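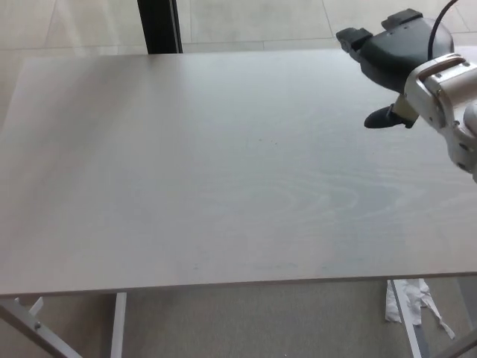 A laminate tabletop with a printed-looking grain and nothing on it.

Keep the Big Table

8/10/18

The Gornham town library is planning to replace its reading room furniture. Under the plan, the long shared tables go to surplus and single-seat study pods come in. The town has asked for comments by the end of the month. Mine is that the tables should stay.

Gornham has a population of 1,303. The library has one reading room and 2 shared tables in it. I have used both of them for most of my adult life, to do taxes, write letters and read the paper on mornings when my own kitchen was too noisy. I never once booked a seat. I walked in and sat down.

The pods work differently. Each holds one person behind a padded screen, and the model the town likes, the Sostell, costs up to $600 before delivery. People who want quiet will be glad of them, and I don't think those people are wrong. Students need to concentrate. Some adults do too. But a room full of pods only serves people who come alone and want to stay that way.

A shared table serves them and everyone else. A father can sit across from two kids and check their math. A person can unroll a county map without folding it in thirds. The quilting group needs about eight feet of clear surface and gets it. Last March the seed swap ran the full length of both tables, with envelopes laid out by planting date, and I came home with three kinds of beans I had never heard of.

Then there is plain company. Many people in this town live by themselves. They may not want a conversation, but they like to read where somebody else is reading. Put a screen around each chair and that is gone.

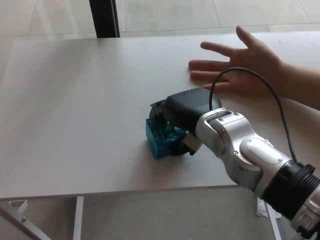

What the town says

The case for the pods rests on a survey by Orex, the firm that drew up the plan. It asked library users whether they would like "more private space," and most said yes. I said yes myself. I would also say yes to more parking and longer hours. The survey did not ask what we would give up to get it.

The town also says the old tables look worn. They have a few scratches and the edges are chipped in places. Rewi, the next town over, had the same trouble and put new tops on the old frames. Their tables are in use every day – I checked on two visits.

What I would do instead

Buy two pods and put them by the back windows, where the magazine racks stand now. Move the racks to the hall. Resurface the tables and leave them in the middle of the room. The people who want quiet get a place for it, and the rest of us keep ours.

Comments can be left at the front desk or mailed to the town office. The form has four lines on it. Use the back if you need more room.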